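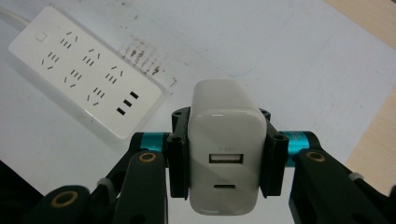 Brumine Facilities & Front Desk Team

Charging corner is open (and yes, you can borrow a plug)

Well, we finally did it! After a whole winter of people crawling under the big table by the windows looking for a free outlet, the second-floor lounge has its own charging corner. I spent most of an afternoon in April setting it up with Laurinda Marinho, and I'm a little prouder of it than I should be.

It's pretty simple. There are power strips along the counter, and a drawer of wall chargers you can sign out at the front desk. They're the white ones with two ports, USB-A on top and USB-C underneath, so it doesn't much matter if your cable is brand new or from the bottom of your junk drawer. The labels by the ports are tiny (I had to hunt for my reading glasses), but the shapes are easy enough to tell apart.

We bought 28 chargers to start. Eun-seong Do in purchasing wanted more, I wanted fewer, and we met somewhere in the middle — closer to her end, if you're asking. Each one gets a number sticker on the back before it goes in the drawer, and 13 are ready to go now. The rest should be done once I get more stickers.

A few things to know. Chargers go out for the day and come back by 5:30 p.m. Cables are on you for now, although Gillespie Dunbar has a shoebox of spares at his desk on the Starkar side and he's pretty generous with it. Please don't plug one strip into another strip! And space heaters still aren't allowed up there, which I know is a sore subject by the north wall.

Niall MacAulay asked about the same setup for the first-floor break room. I'd love to, but the outlets down there need some work first, so I've put in a request and I'll post again when I have a date. If a charger quits on you, drop it in the gray tray at the desk with a note and grab another one.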